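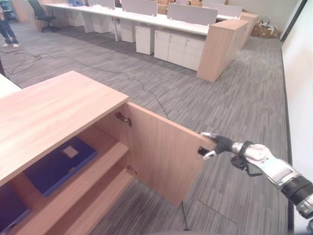
Please tell me this isn't another game where the big countries win and everybody else gets to make a speech, one reader wrote when I mentioned I was going to review the Londcombe kit. Fair worry! I've played plenty of those. The short answer is that the big countries still win a lot in Londcombe, but they have to work for it, and the speeches are kind of the best part.

The Londcombe Kit: A Review
July 8, 2025

Londcombe is a negotiation kit from Stalta, a small publisher that does classroom and discussion group stuff. You get nine made-up countries, a map, a stack of crisis cards, a fat rule book and a thinner book for whoever is running the session. The idea is that the nine countries have to write a treaty on something they all share (a sea, a disease, the air) and then live under it while things go wrong. It takes an evening if you hurry and two if your group likes to talk. Mine likes to talk.

I've been writing here about world institutions for a good while, and I'm always looking for ways to get people past the "should there be a world government, yes or no" stage of the conversation. I think this helps. It has problems, and I'll get to those.

Setting up

Setup is slower than it should be. Every country has its own briefing, and the briefings are long. I handed them out cold the first time and that was a mistake — people were still reading when we should have been on the second crisis. When we played again in June I emailed them out the week before, and it went much better. Do that.

The map is good looking and easy to read across a table. The cards are thinner than I'd like. Also, the print in the thinner book is tiny, and if you're my age you'll be holding it at arm's length all night. 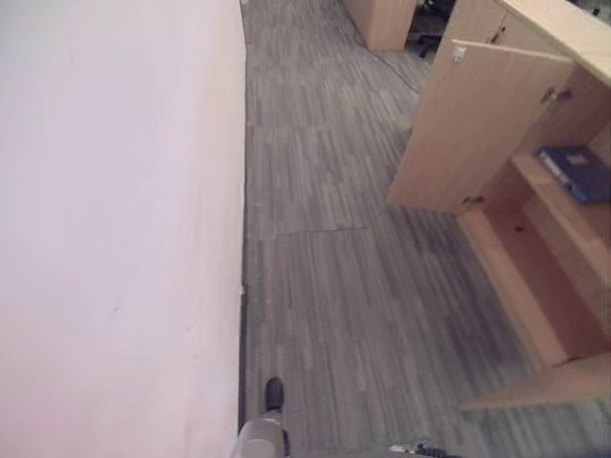

How it plays

Everything runs off a common fund that starts at 1000 points. Countries pay in, countries draw out, and the treaty you write decides who gets to do which. There is no default rule for voting. None! You have to agree on how you'll agree before you can do anything else, and I loved watching that land on people. We spent most of the first hour on it. One side of the table wanted one country, one vote. The other side wanted votes by population, and it took everyone a while to notice that the second side included Privska, with more people than its three neighbors put together.

Privska is the one you want to give to your most patient player, by the way. It's rich, it's crowded, and everybody needs it to sign. If the person playing it gets bored and walks out, the fund dries up quickly and the rest of the evening is pretty gloomy. The rules do cover a walkout, in a short section that I think was written late and in a hurry.

My favorite is Catacutan. It's a chain of low islands with hardly any money, and its only real power is that the shipping lanes go through its waters. A good Catacutan player can hold up the whole treaty over one clause about inspections, and ours did, and got the clause. There was some grumbling. Then a crisis card turned up where inspections were exactly what was needed and the grumbling got quieter.

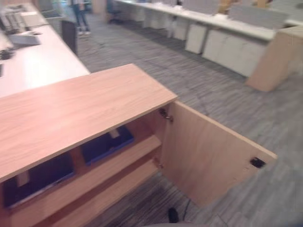

Pale wood cabinet with the door open.

What bugged me

Enforcement is where the kit goes soft. You can write penalties into your treaty, but the rules never say what happens when a country just won't pay them. The thinner book tells the session leader to "use judgment," and I think that's a cop-out. Who enforces the thing is the hardest question in this whole subject, and I'd have liked the designers to take a swing at it, even a clumsy one. I made up a house rule where the others can freeze a country's draws from the fund by a two-thirds vote. It worked okay. It also started an argument about whether we'd just invented sanctions by accident, so, you know, good evening.

The other gap is people. I mean ordinary ones. Every player is a government, and there's no room for a union or a city or a bunch of angry fishermen. You could add them, I suppose, and I may try giving one player a press card next time and letting them listen in on the side talks 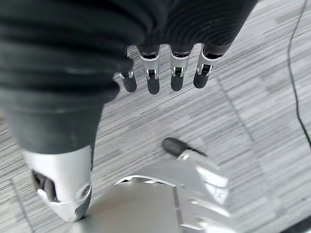
and publish whatever they hear between rounds. That would shake up the back-room deals a bit, and we had a lot of those.

Last gripe is scoring. You end with a number, and ours was 1249, and I still couldn't tell you if that's any good. The book doesn't give you a scale. We skipped it the second time and talked about the treaty instead, and I didn't miss it.

Should you get it?

If you run a class or a reading group, or your friends will happily argue over the word "may" in a sentence, yes. If you want something quick with dice, no, you'll hate it. I'd say read the rule book twice before you run it, and borrow my freezing rule if you want. We're playing again once everybody's back from vacation, and I've already been told I'm not allowed to be Catacutan.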